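Why Does a Shirt Crumple? (And Why Does Marble Have Lines?)
by Sofia Arruda

Have you ever picked up a shirt that somebody dropped, and found that it had turned into a sort of cloth sandwich, all loops and twists, with no sleeves anywhere to be found? I have, plenty of times, and I want to tell you why soft shirts do that, because the answer is hiding in the cloth itself, and you can find it with your own eyes and maybe a magnifying glass.

Take a T-shirt and hold the fabric up close to a window. Many T-shirts are knitted, just like a woolly scarf, only the stitches are so tiny that you have to squint! A knitted cloth is made of yarn pulled through itself in little loops, row after row. Loops can stretch, and squash, and lean over sideways, so the cloth bends easily in every direction. Let go of it and down it goes into folds.

Now feel the edge at the bottom. It's thicker there, isn't it? That's the hem. Somebody turned the edge of the cloth over and stitched it down so it wouldn't curl or get ragged. The lines where two pieces are joined are called seams. If you ever have to untangle a bunched-up shirt, look for a hem first and follow it along with your fingers — it works a bit like following a path out of the woods — and sooner or later you'll come to a corner or a seam, and then you'll know which way is up.

Stone is quite another matter. Marble doesn't fold for anybody! Most marble started out as limestone, and limestone is often made from the shells and skeletons of sea creatures, piled up and pressed together over a very long time. Deep underground, heat and squeezing changed it into something new. The lines running through it are called veins, and many of them began as cracks that filled up with other minerals. Reddish and brownish colors often come from iron, the same metal that makes an old nail rusty. When marble is polished it gets shiny enough to catch the light.

So next time you meet a shirt lying on a stone surface, put one hand on each. One bends and one doesn't, and yet they both have lines worth looking at — seams in the one, veins in the other.
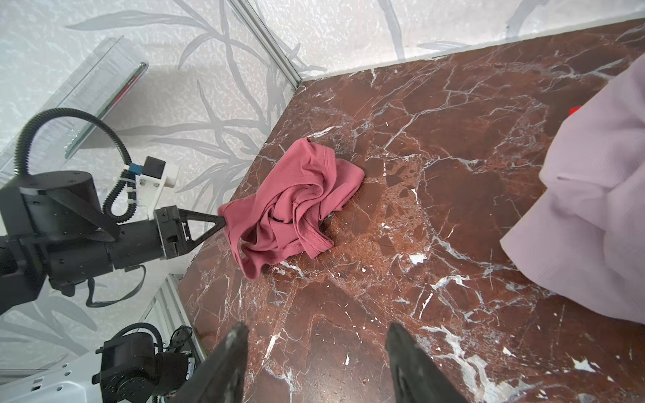
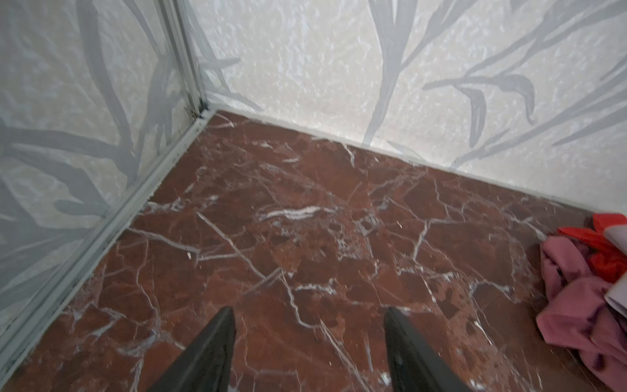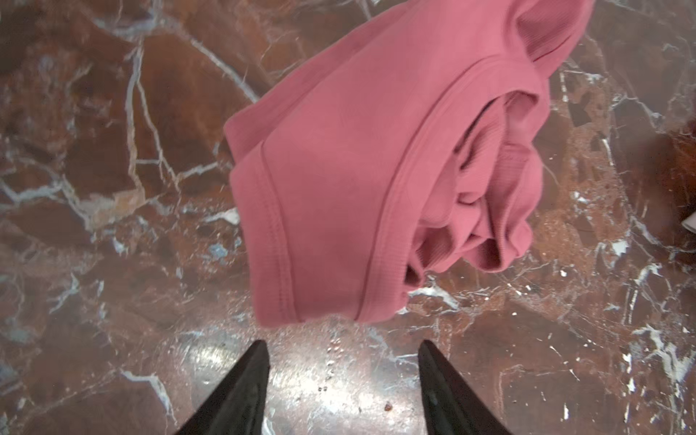

Red-brown marble with white and gray veins. In the first and third pictures, look for the seams in the pink cloth.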